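**Grid stamping** is a benchmark method in robot learning, used to measure how evenly a robot places repeated contacts on a flat surface. It was developed at the Clisterley laboratory under Satish Unnithan and later adopted by the Okoth group. The work surface is a sheet of paper printed with a grid of cells, and the tool is a hand stamp with red ink.

## Method

A policy is trained on recorded demonstrations, 1245 in the original study. It is then asked to place marks in the cells of the grid. The sheet is kept when a run ends and scored by hand. A mark counts as a hit if its center falls inside the intended cell. Overlapping marks are scored separately, and a smeared mark counts as a miss.

## Results

The original report compared policies trained on 1000 demonstrations with policies trained on the full set. The larger set reduced misses near the edges of the sheet but made little difference in the middle, where marks tend to crowd together. A follow-up by the Okoth group, using 2000 demonstrations and 3 grid sizes, found the same pattern.

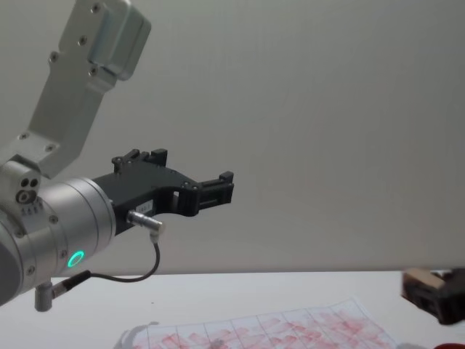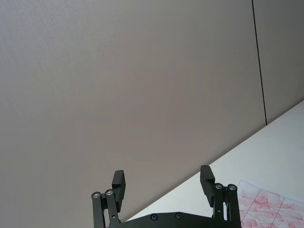
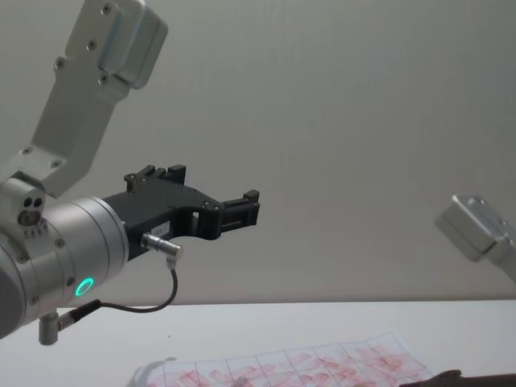
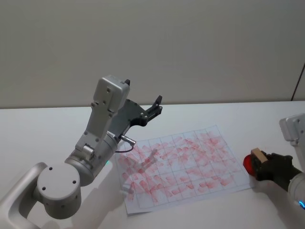 Two-arm grid stamping station, with the marked sheet on the table.

Keerthana Nambiar has argued that the hit rule is too generous, as a mark may be centered in one cell and still cover much of the next. She has proposed scoring the inked area in each cell, a measure that the Clisterley laboratory has yet to adopt.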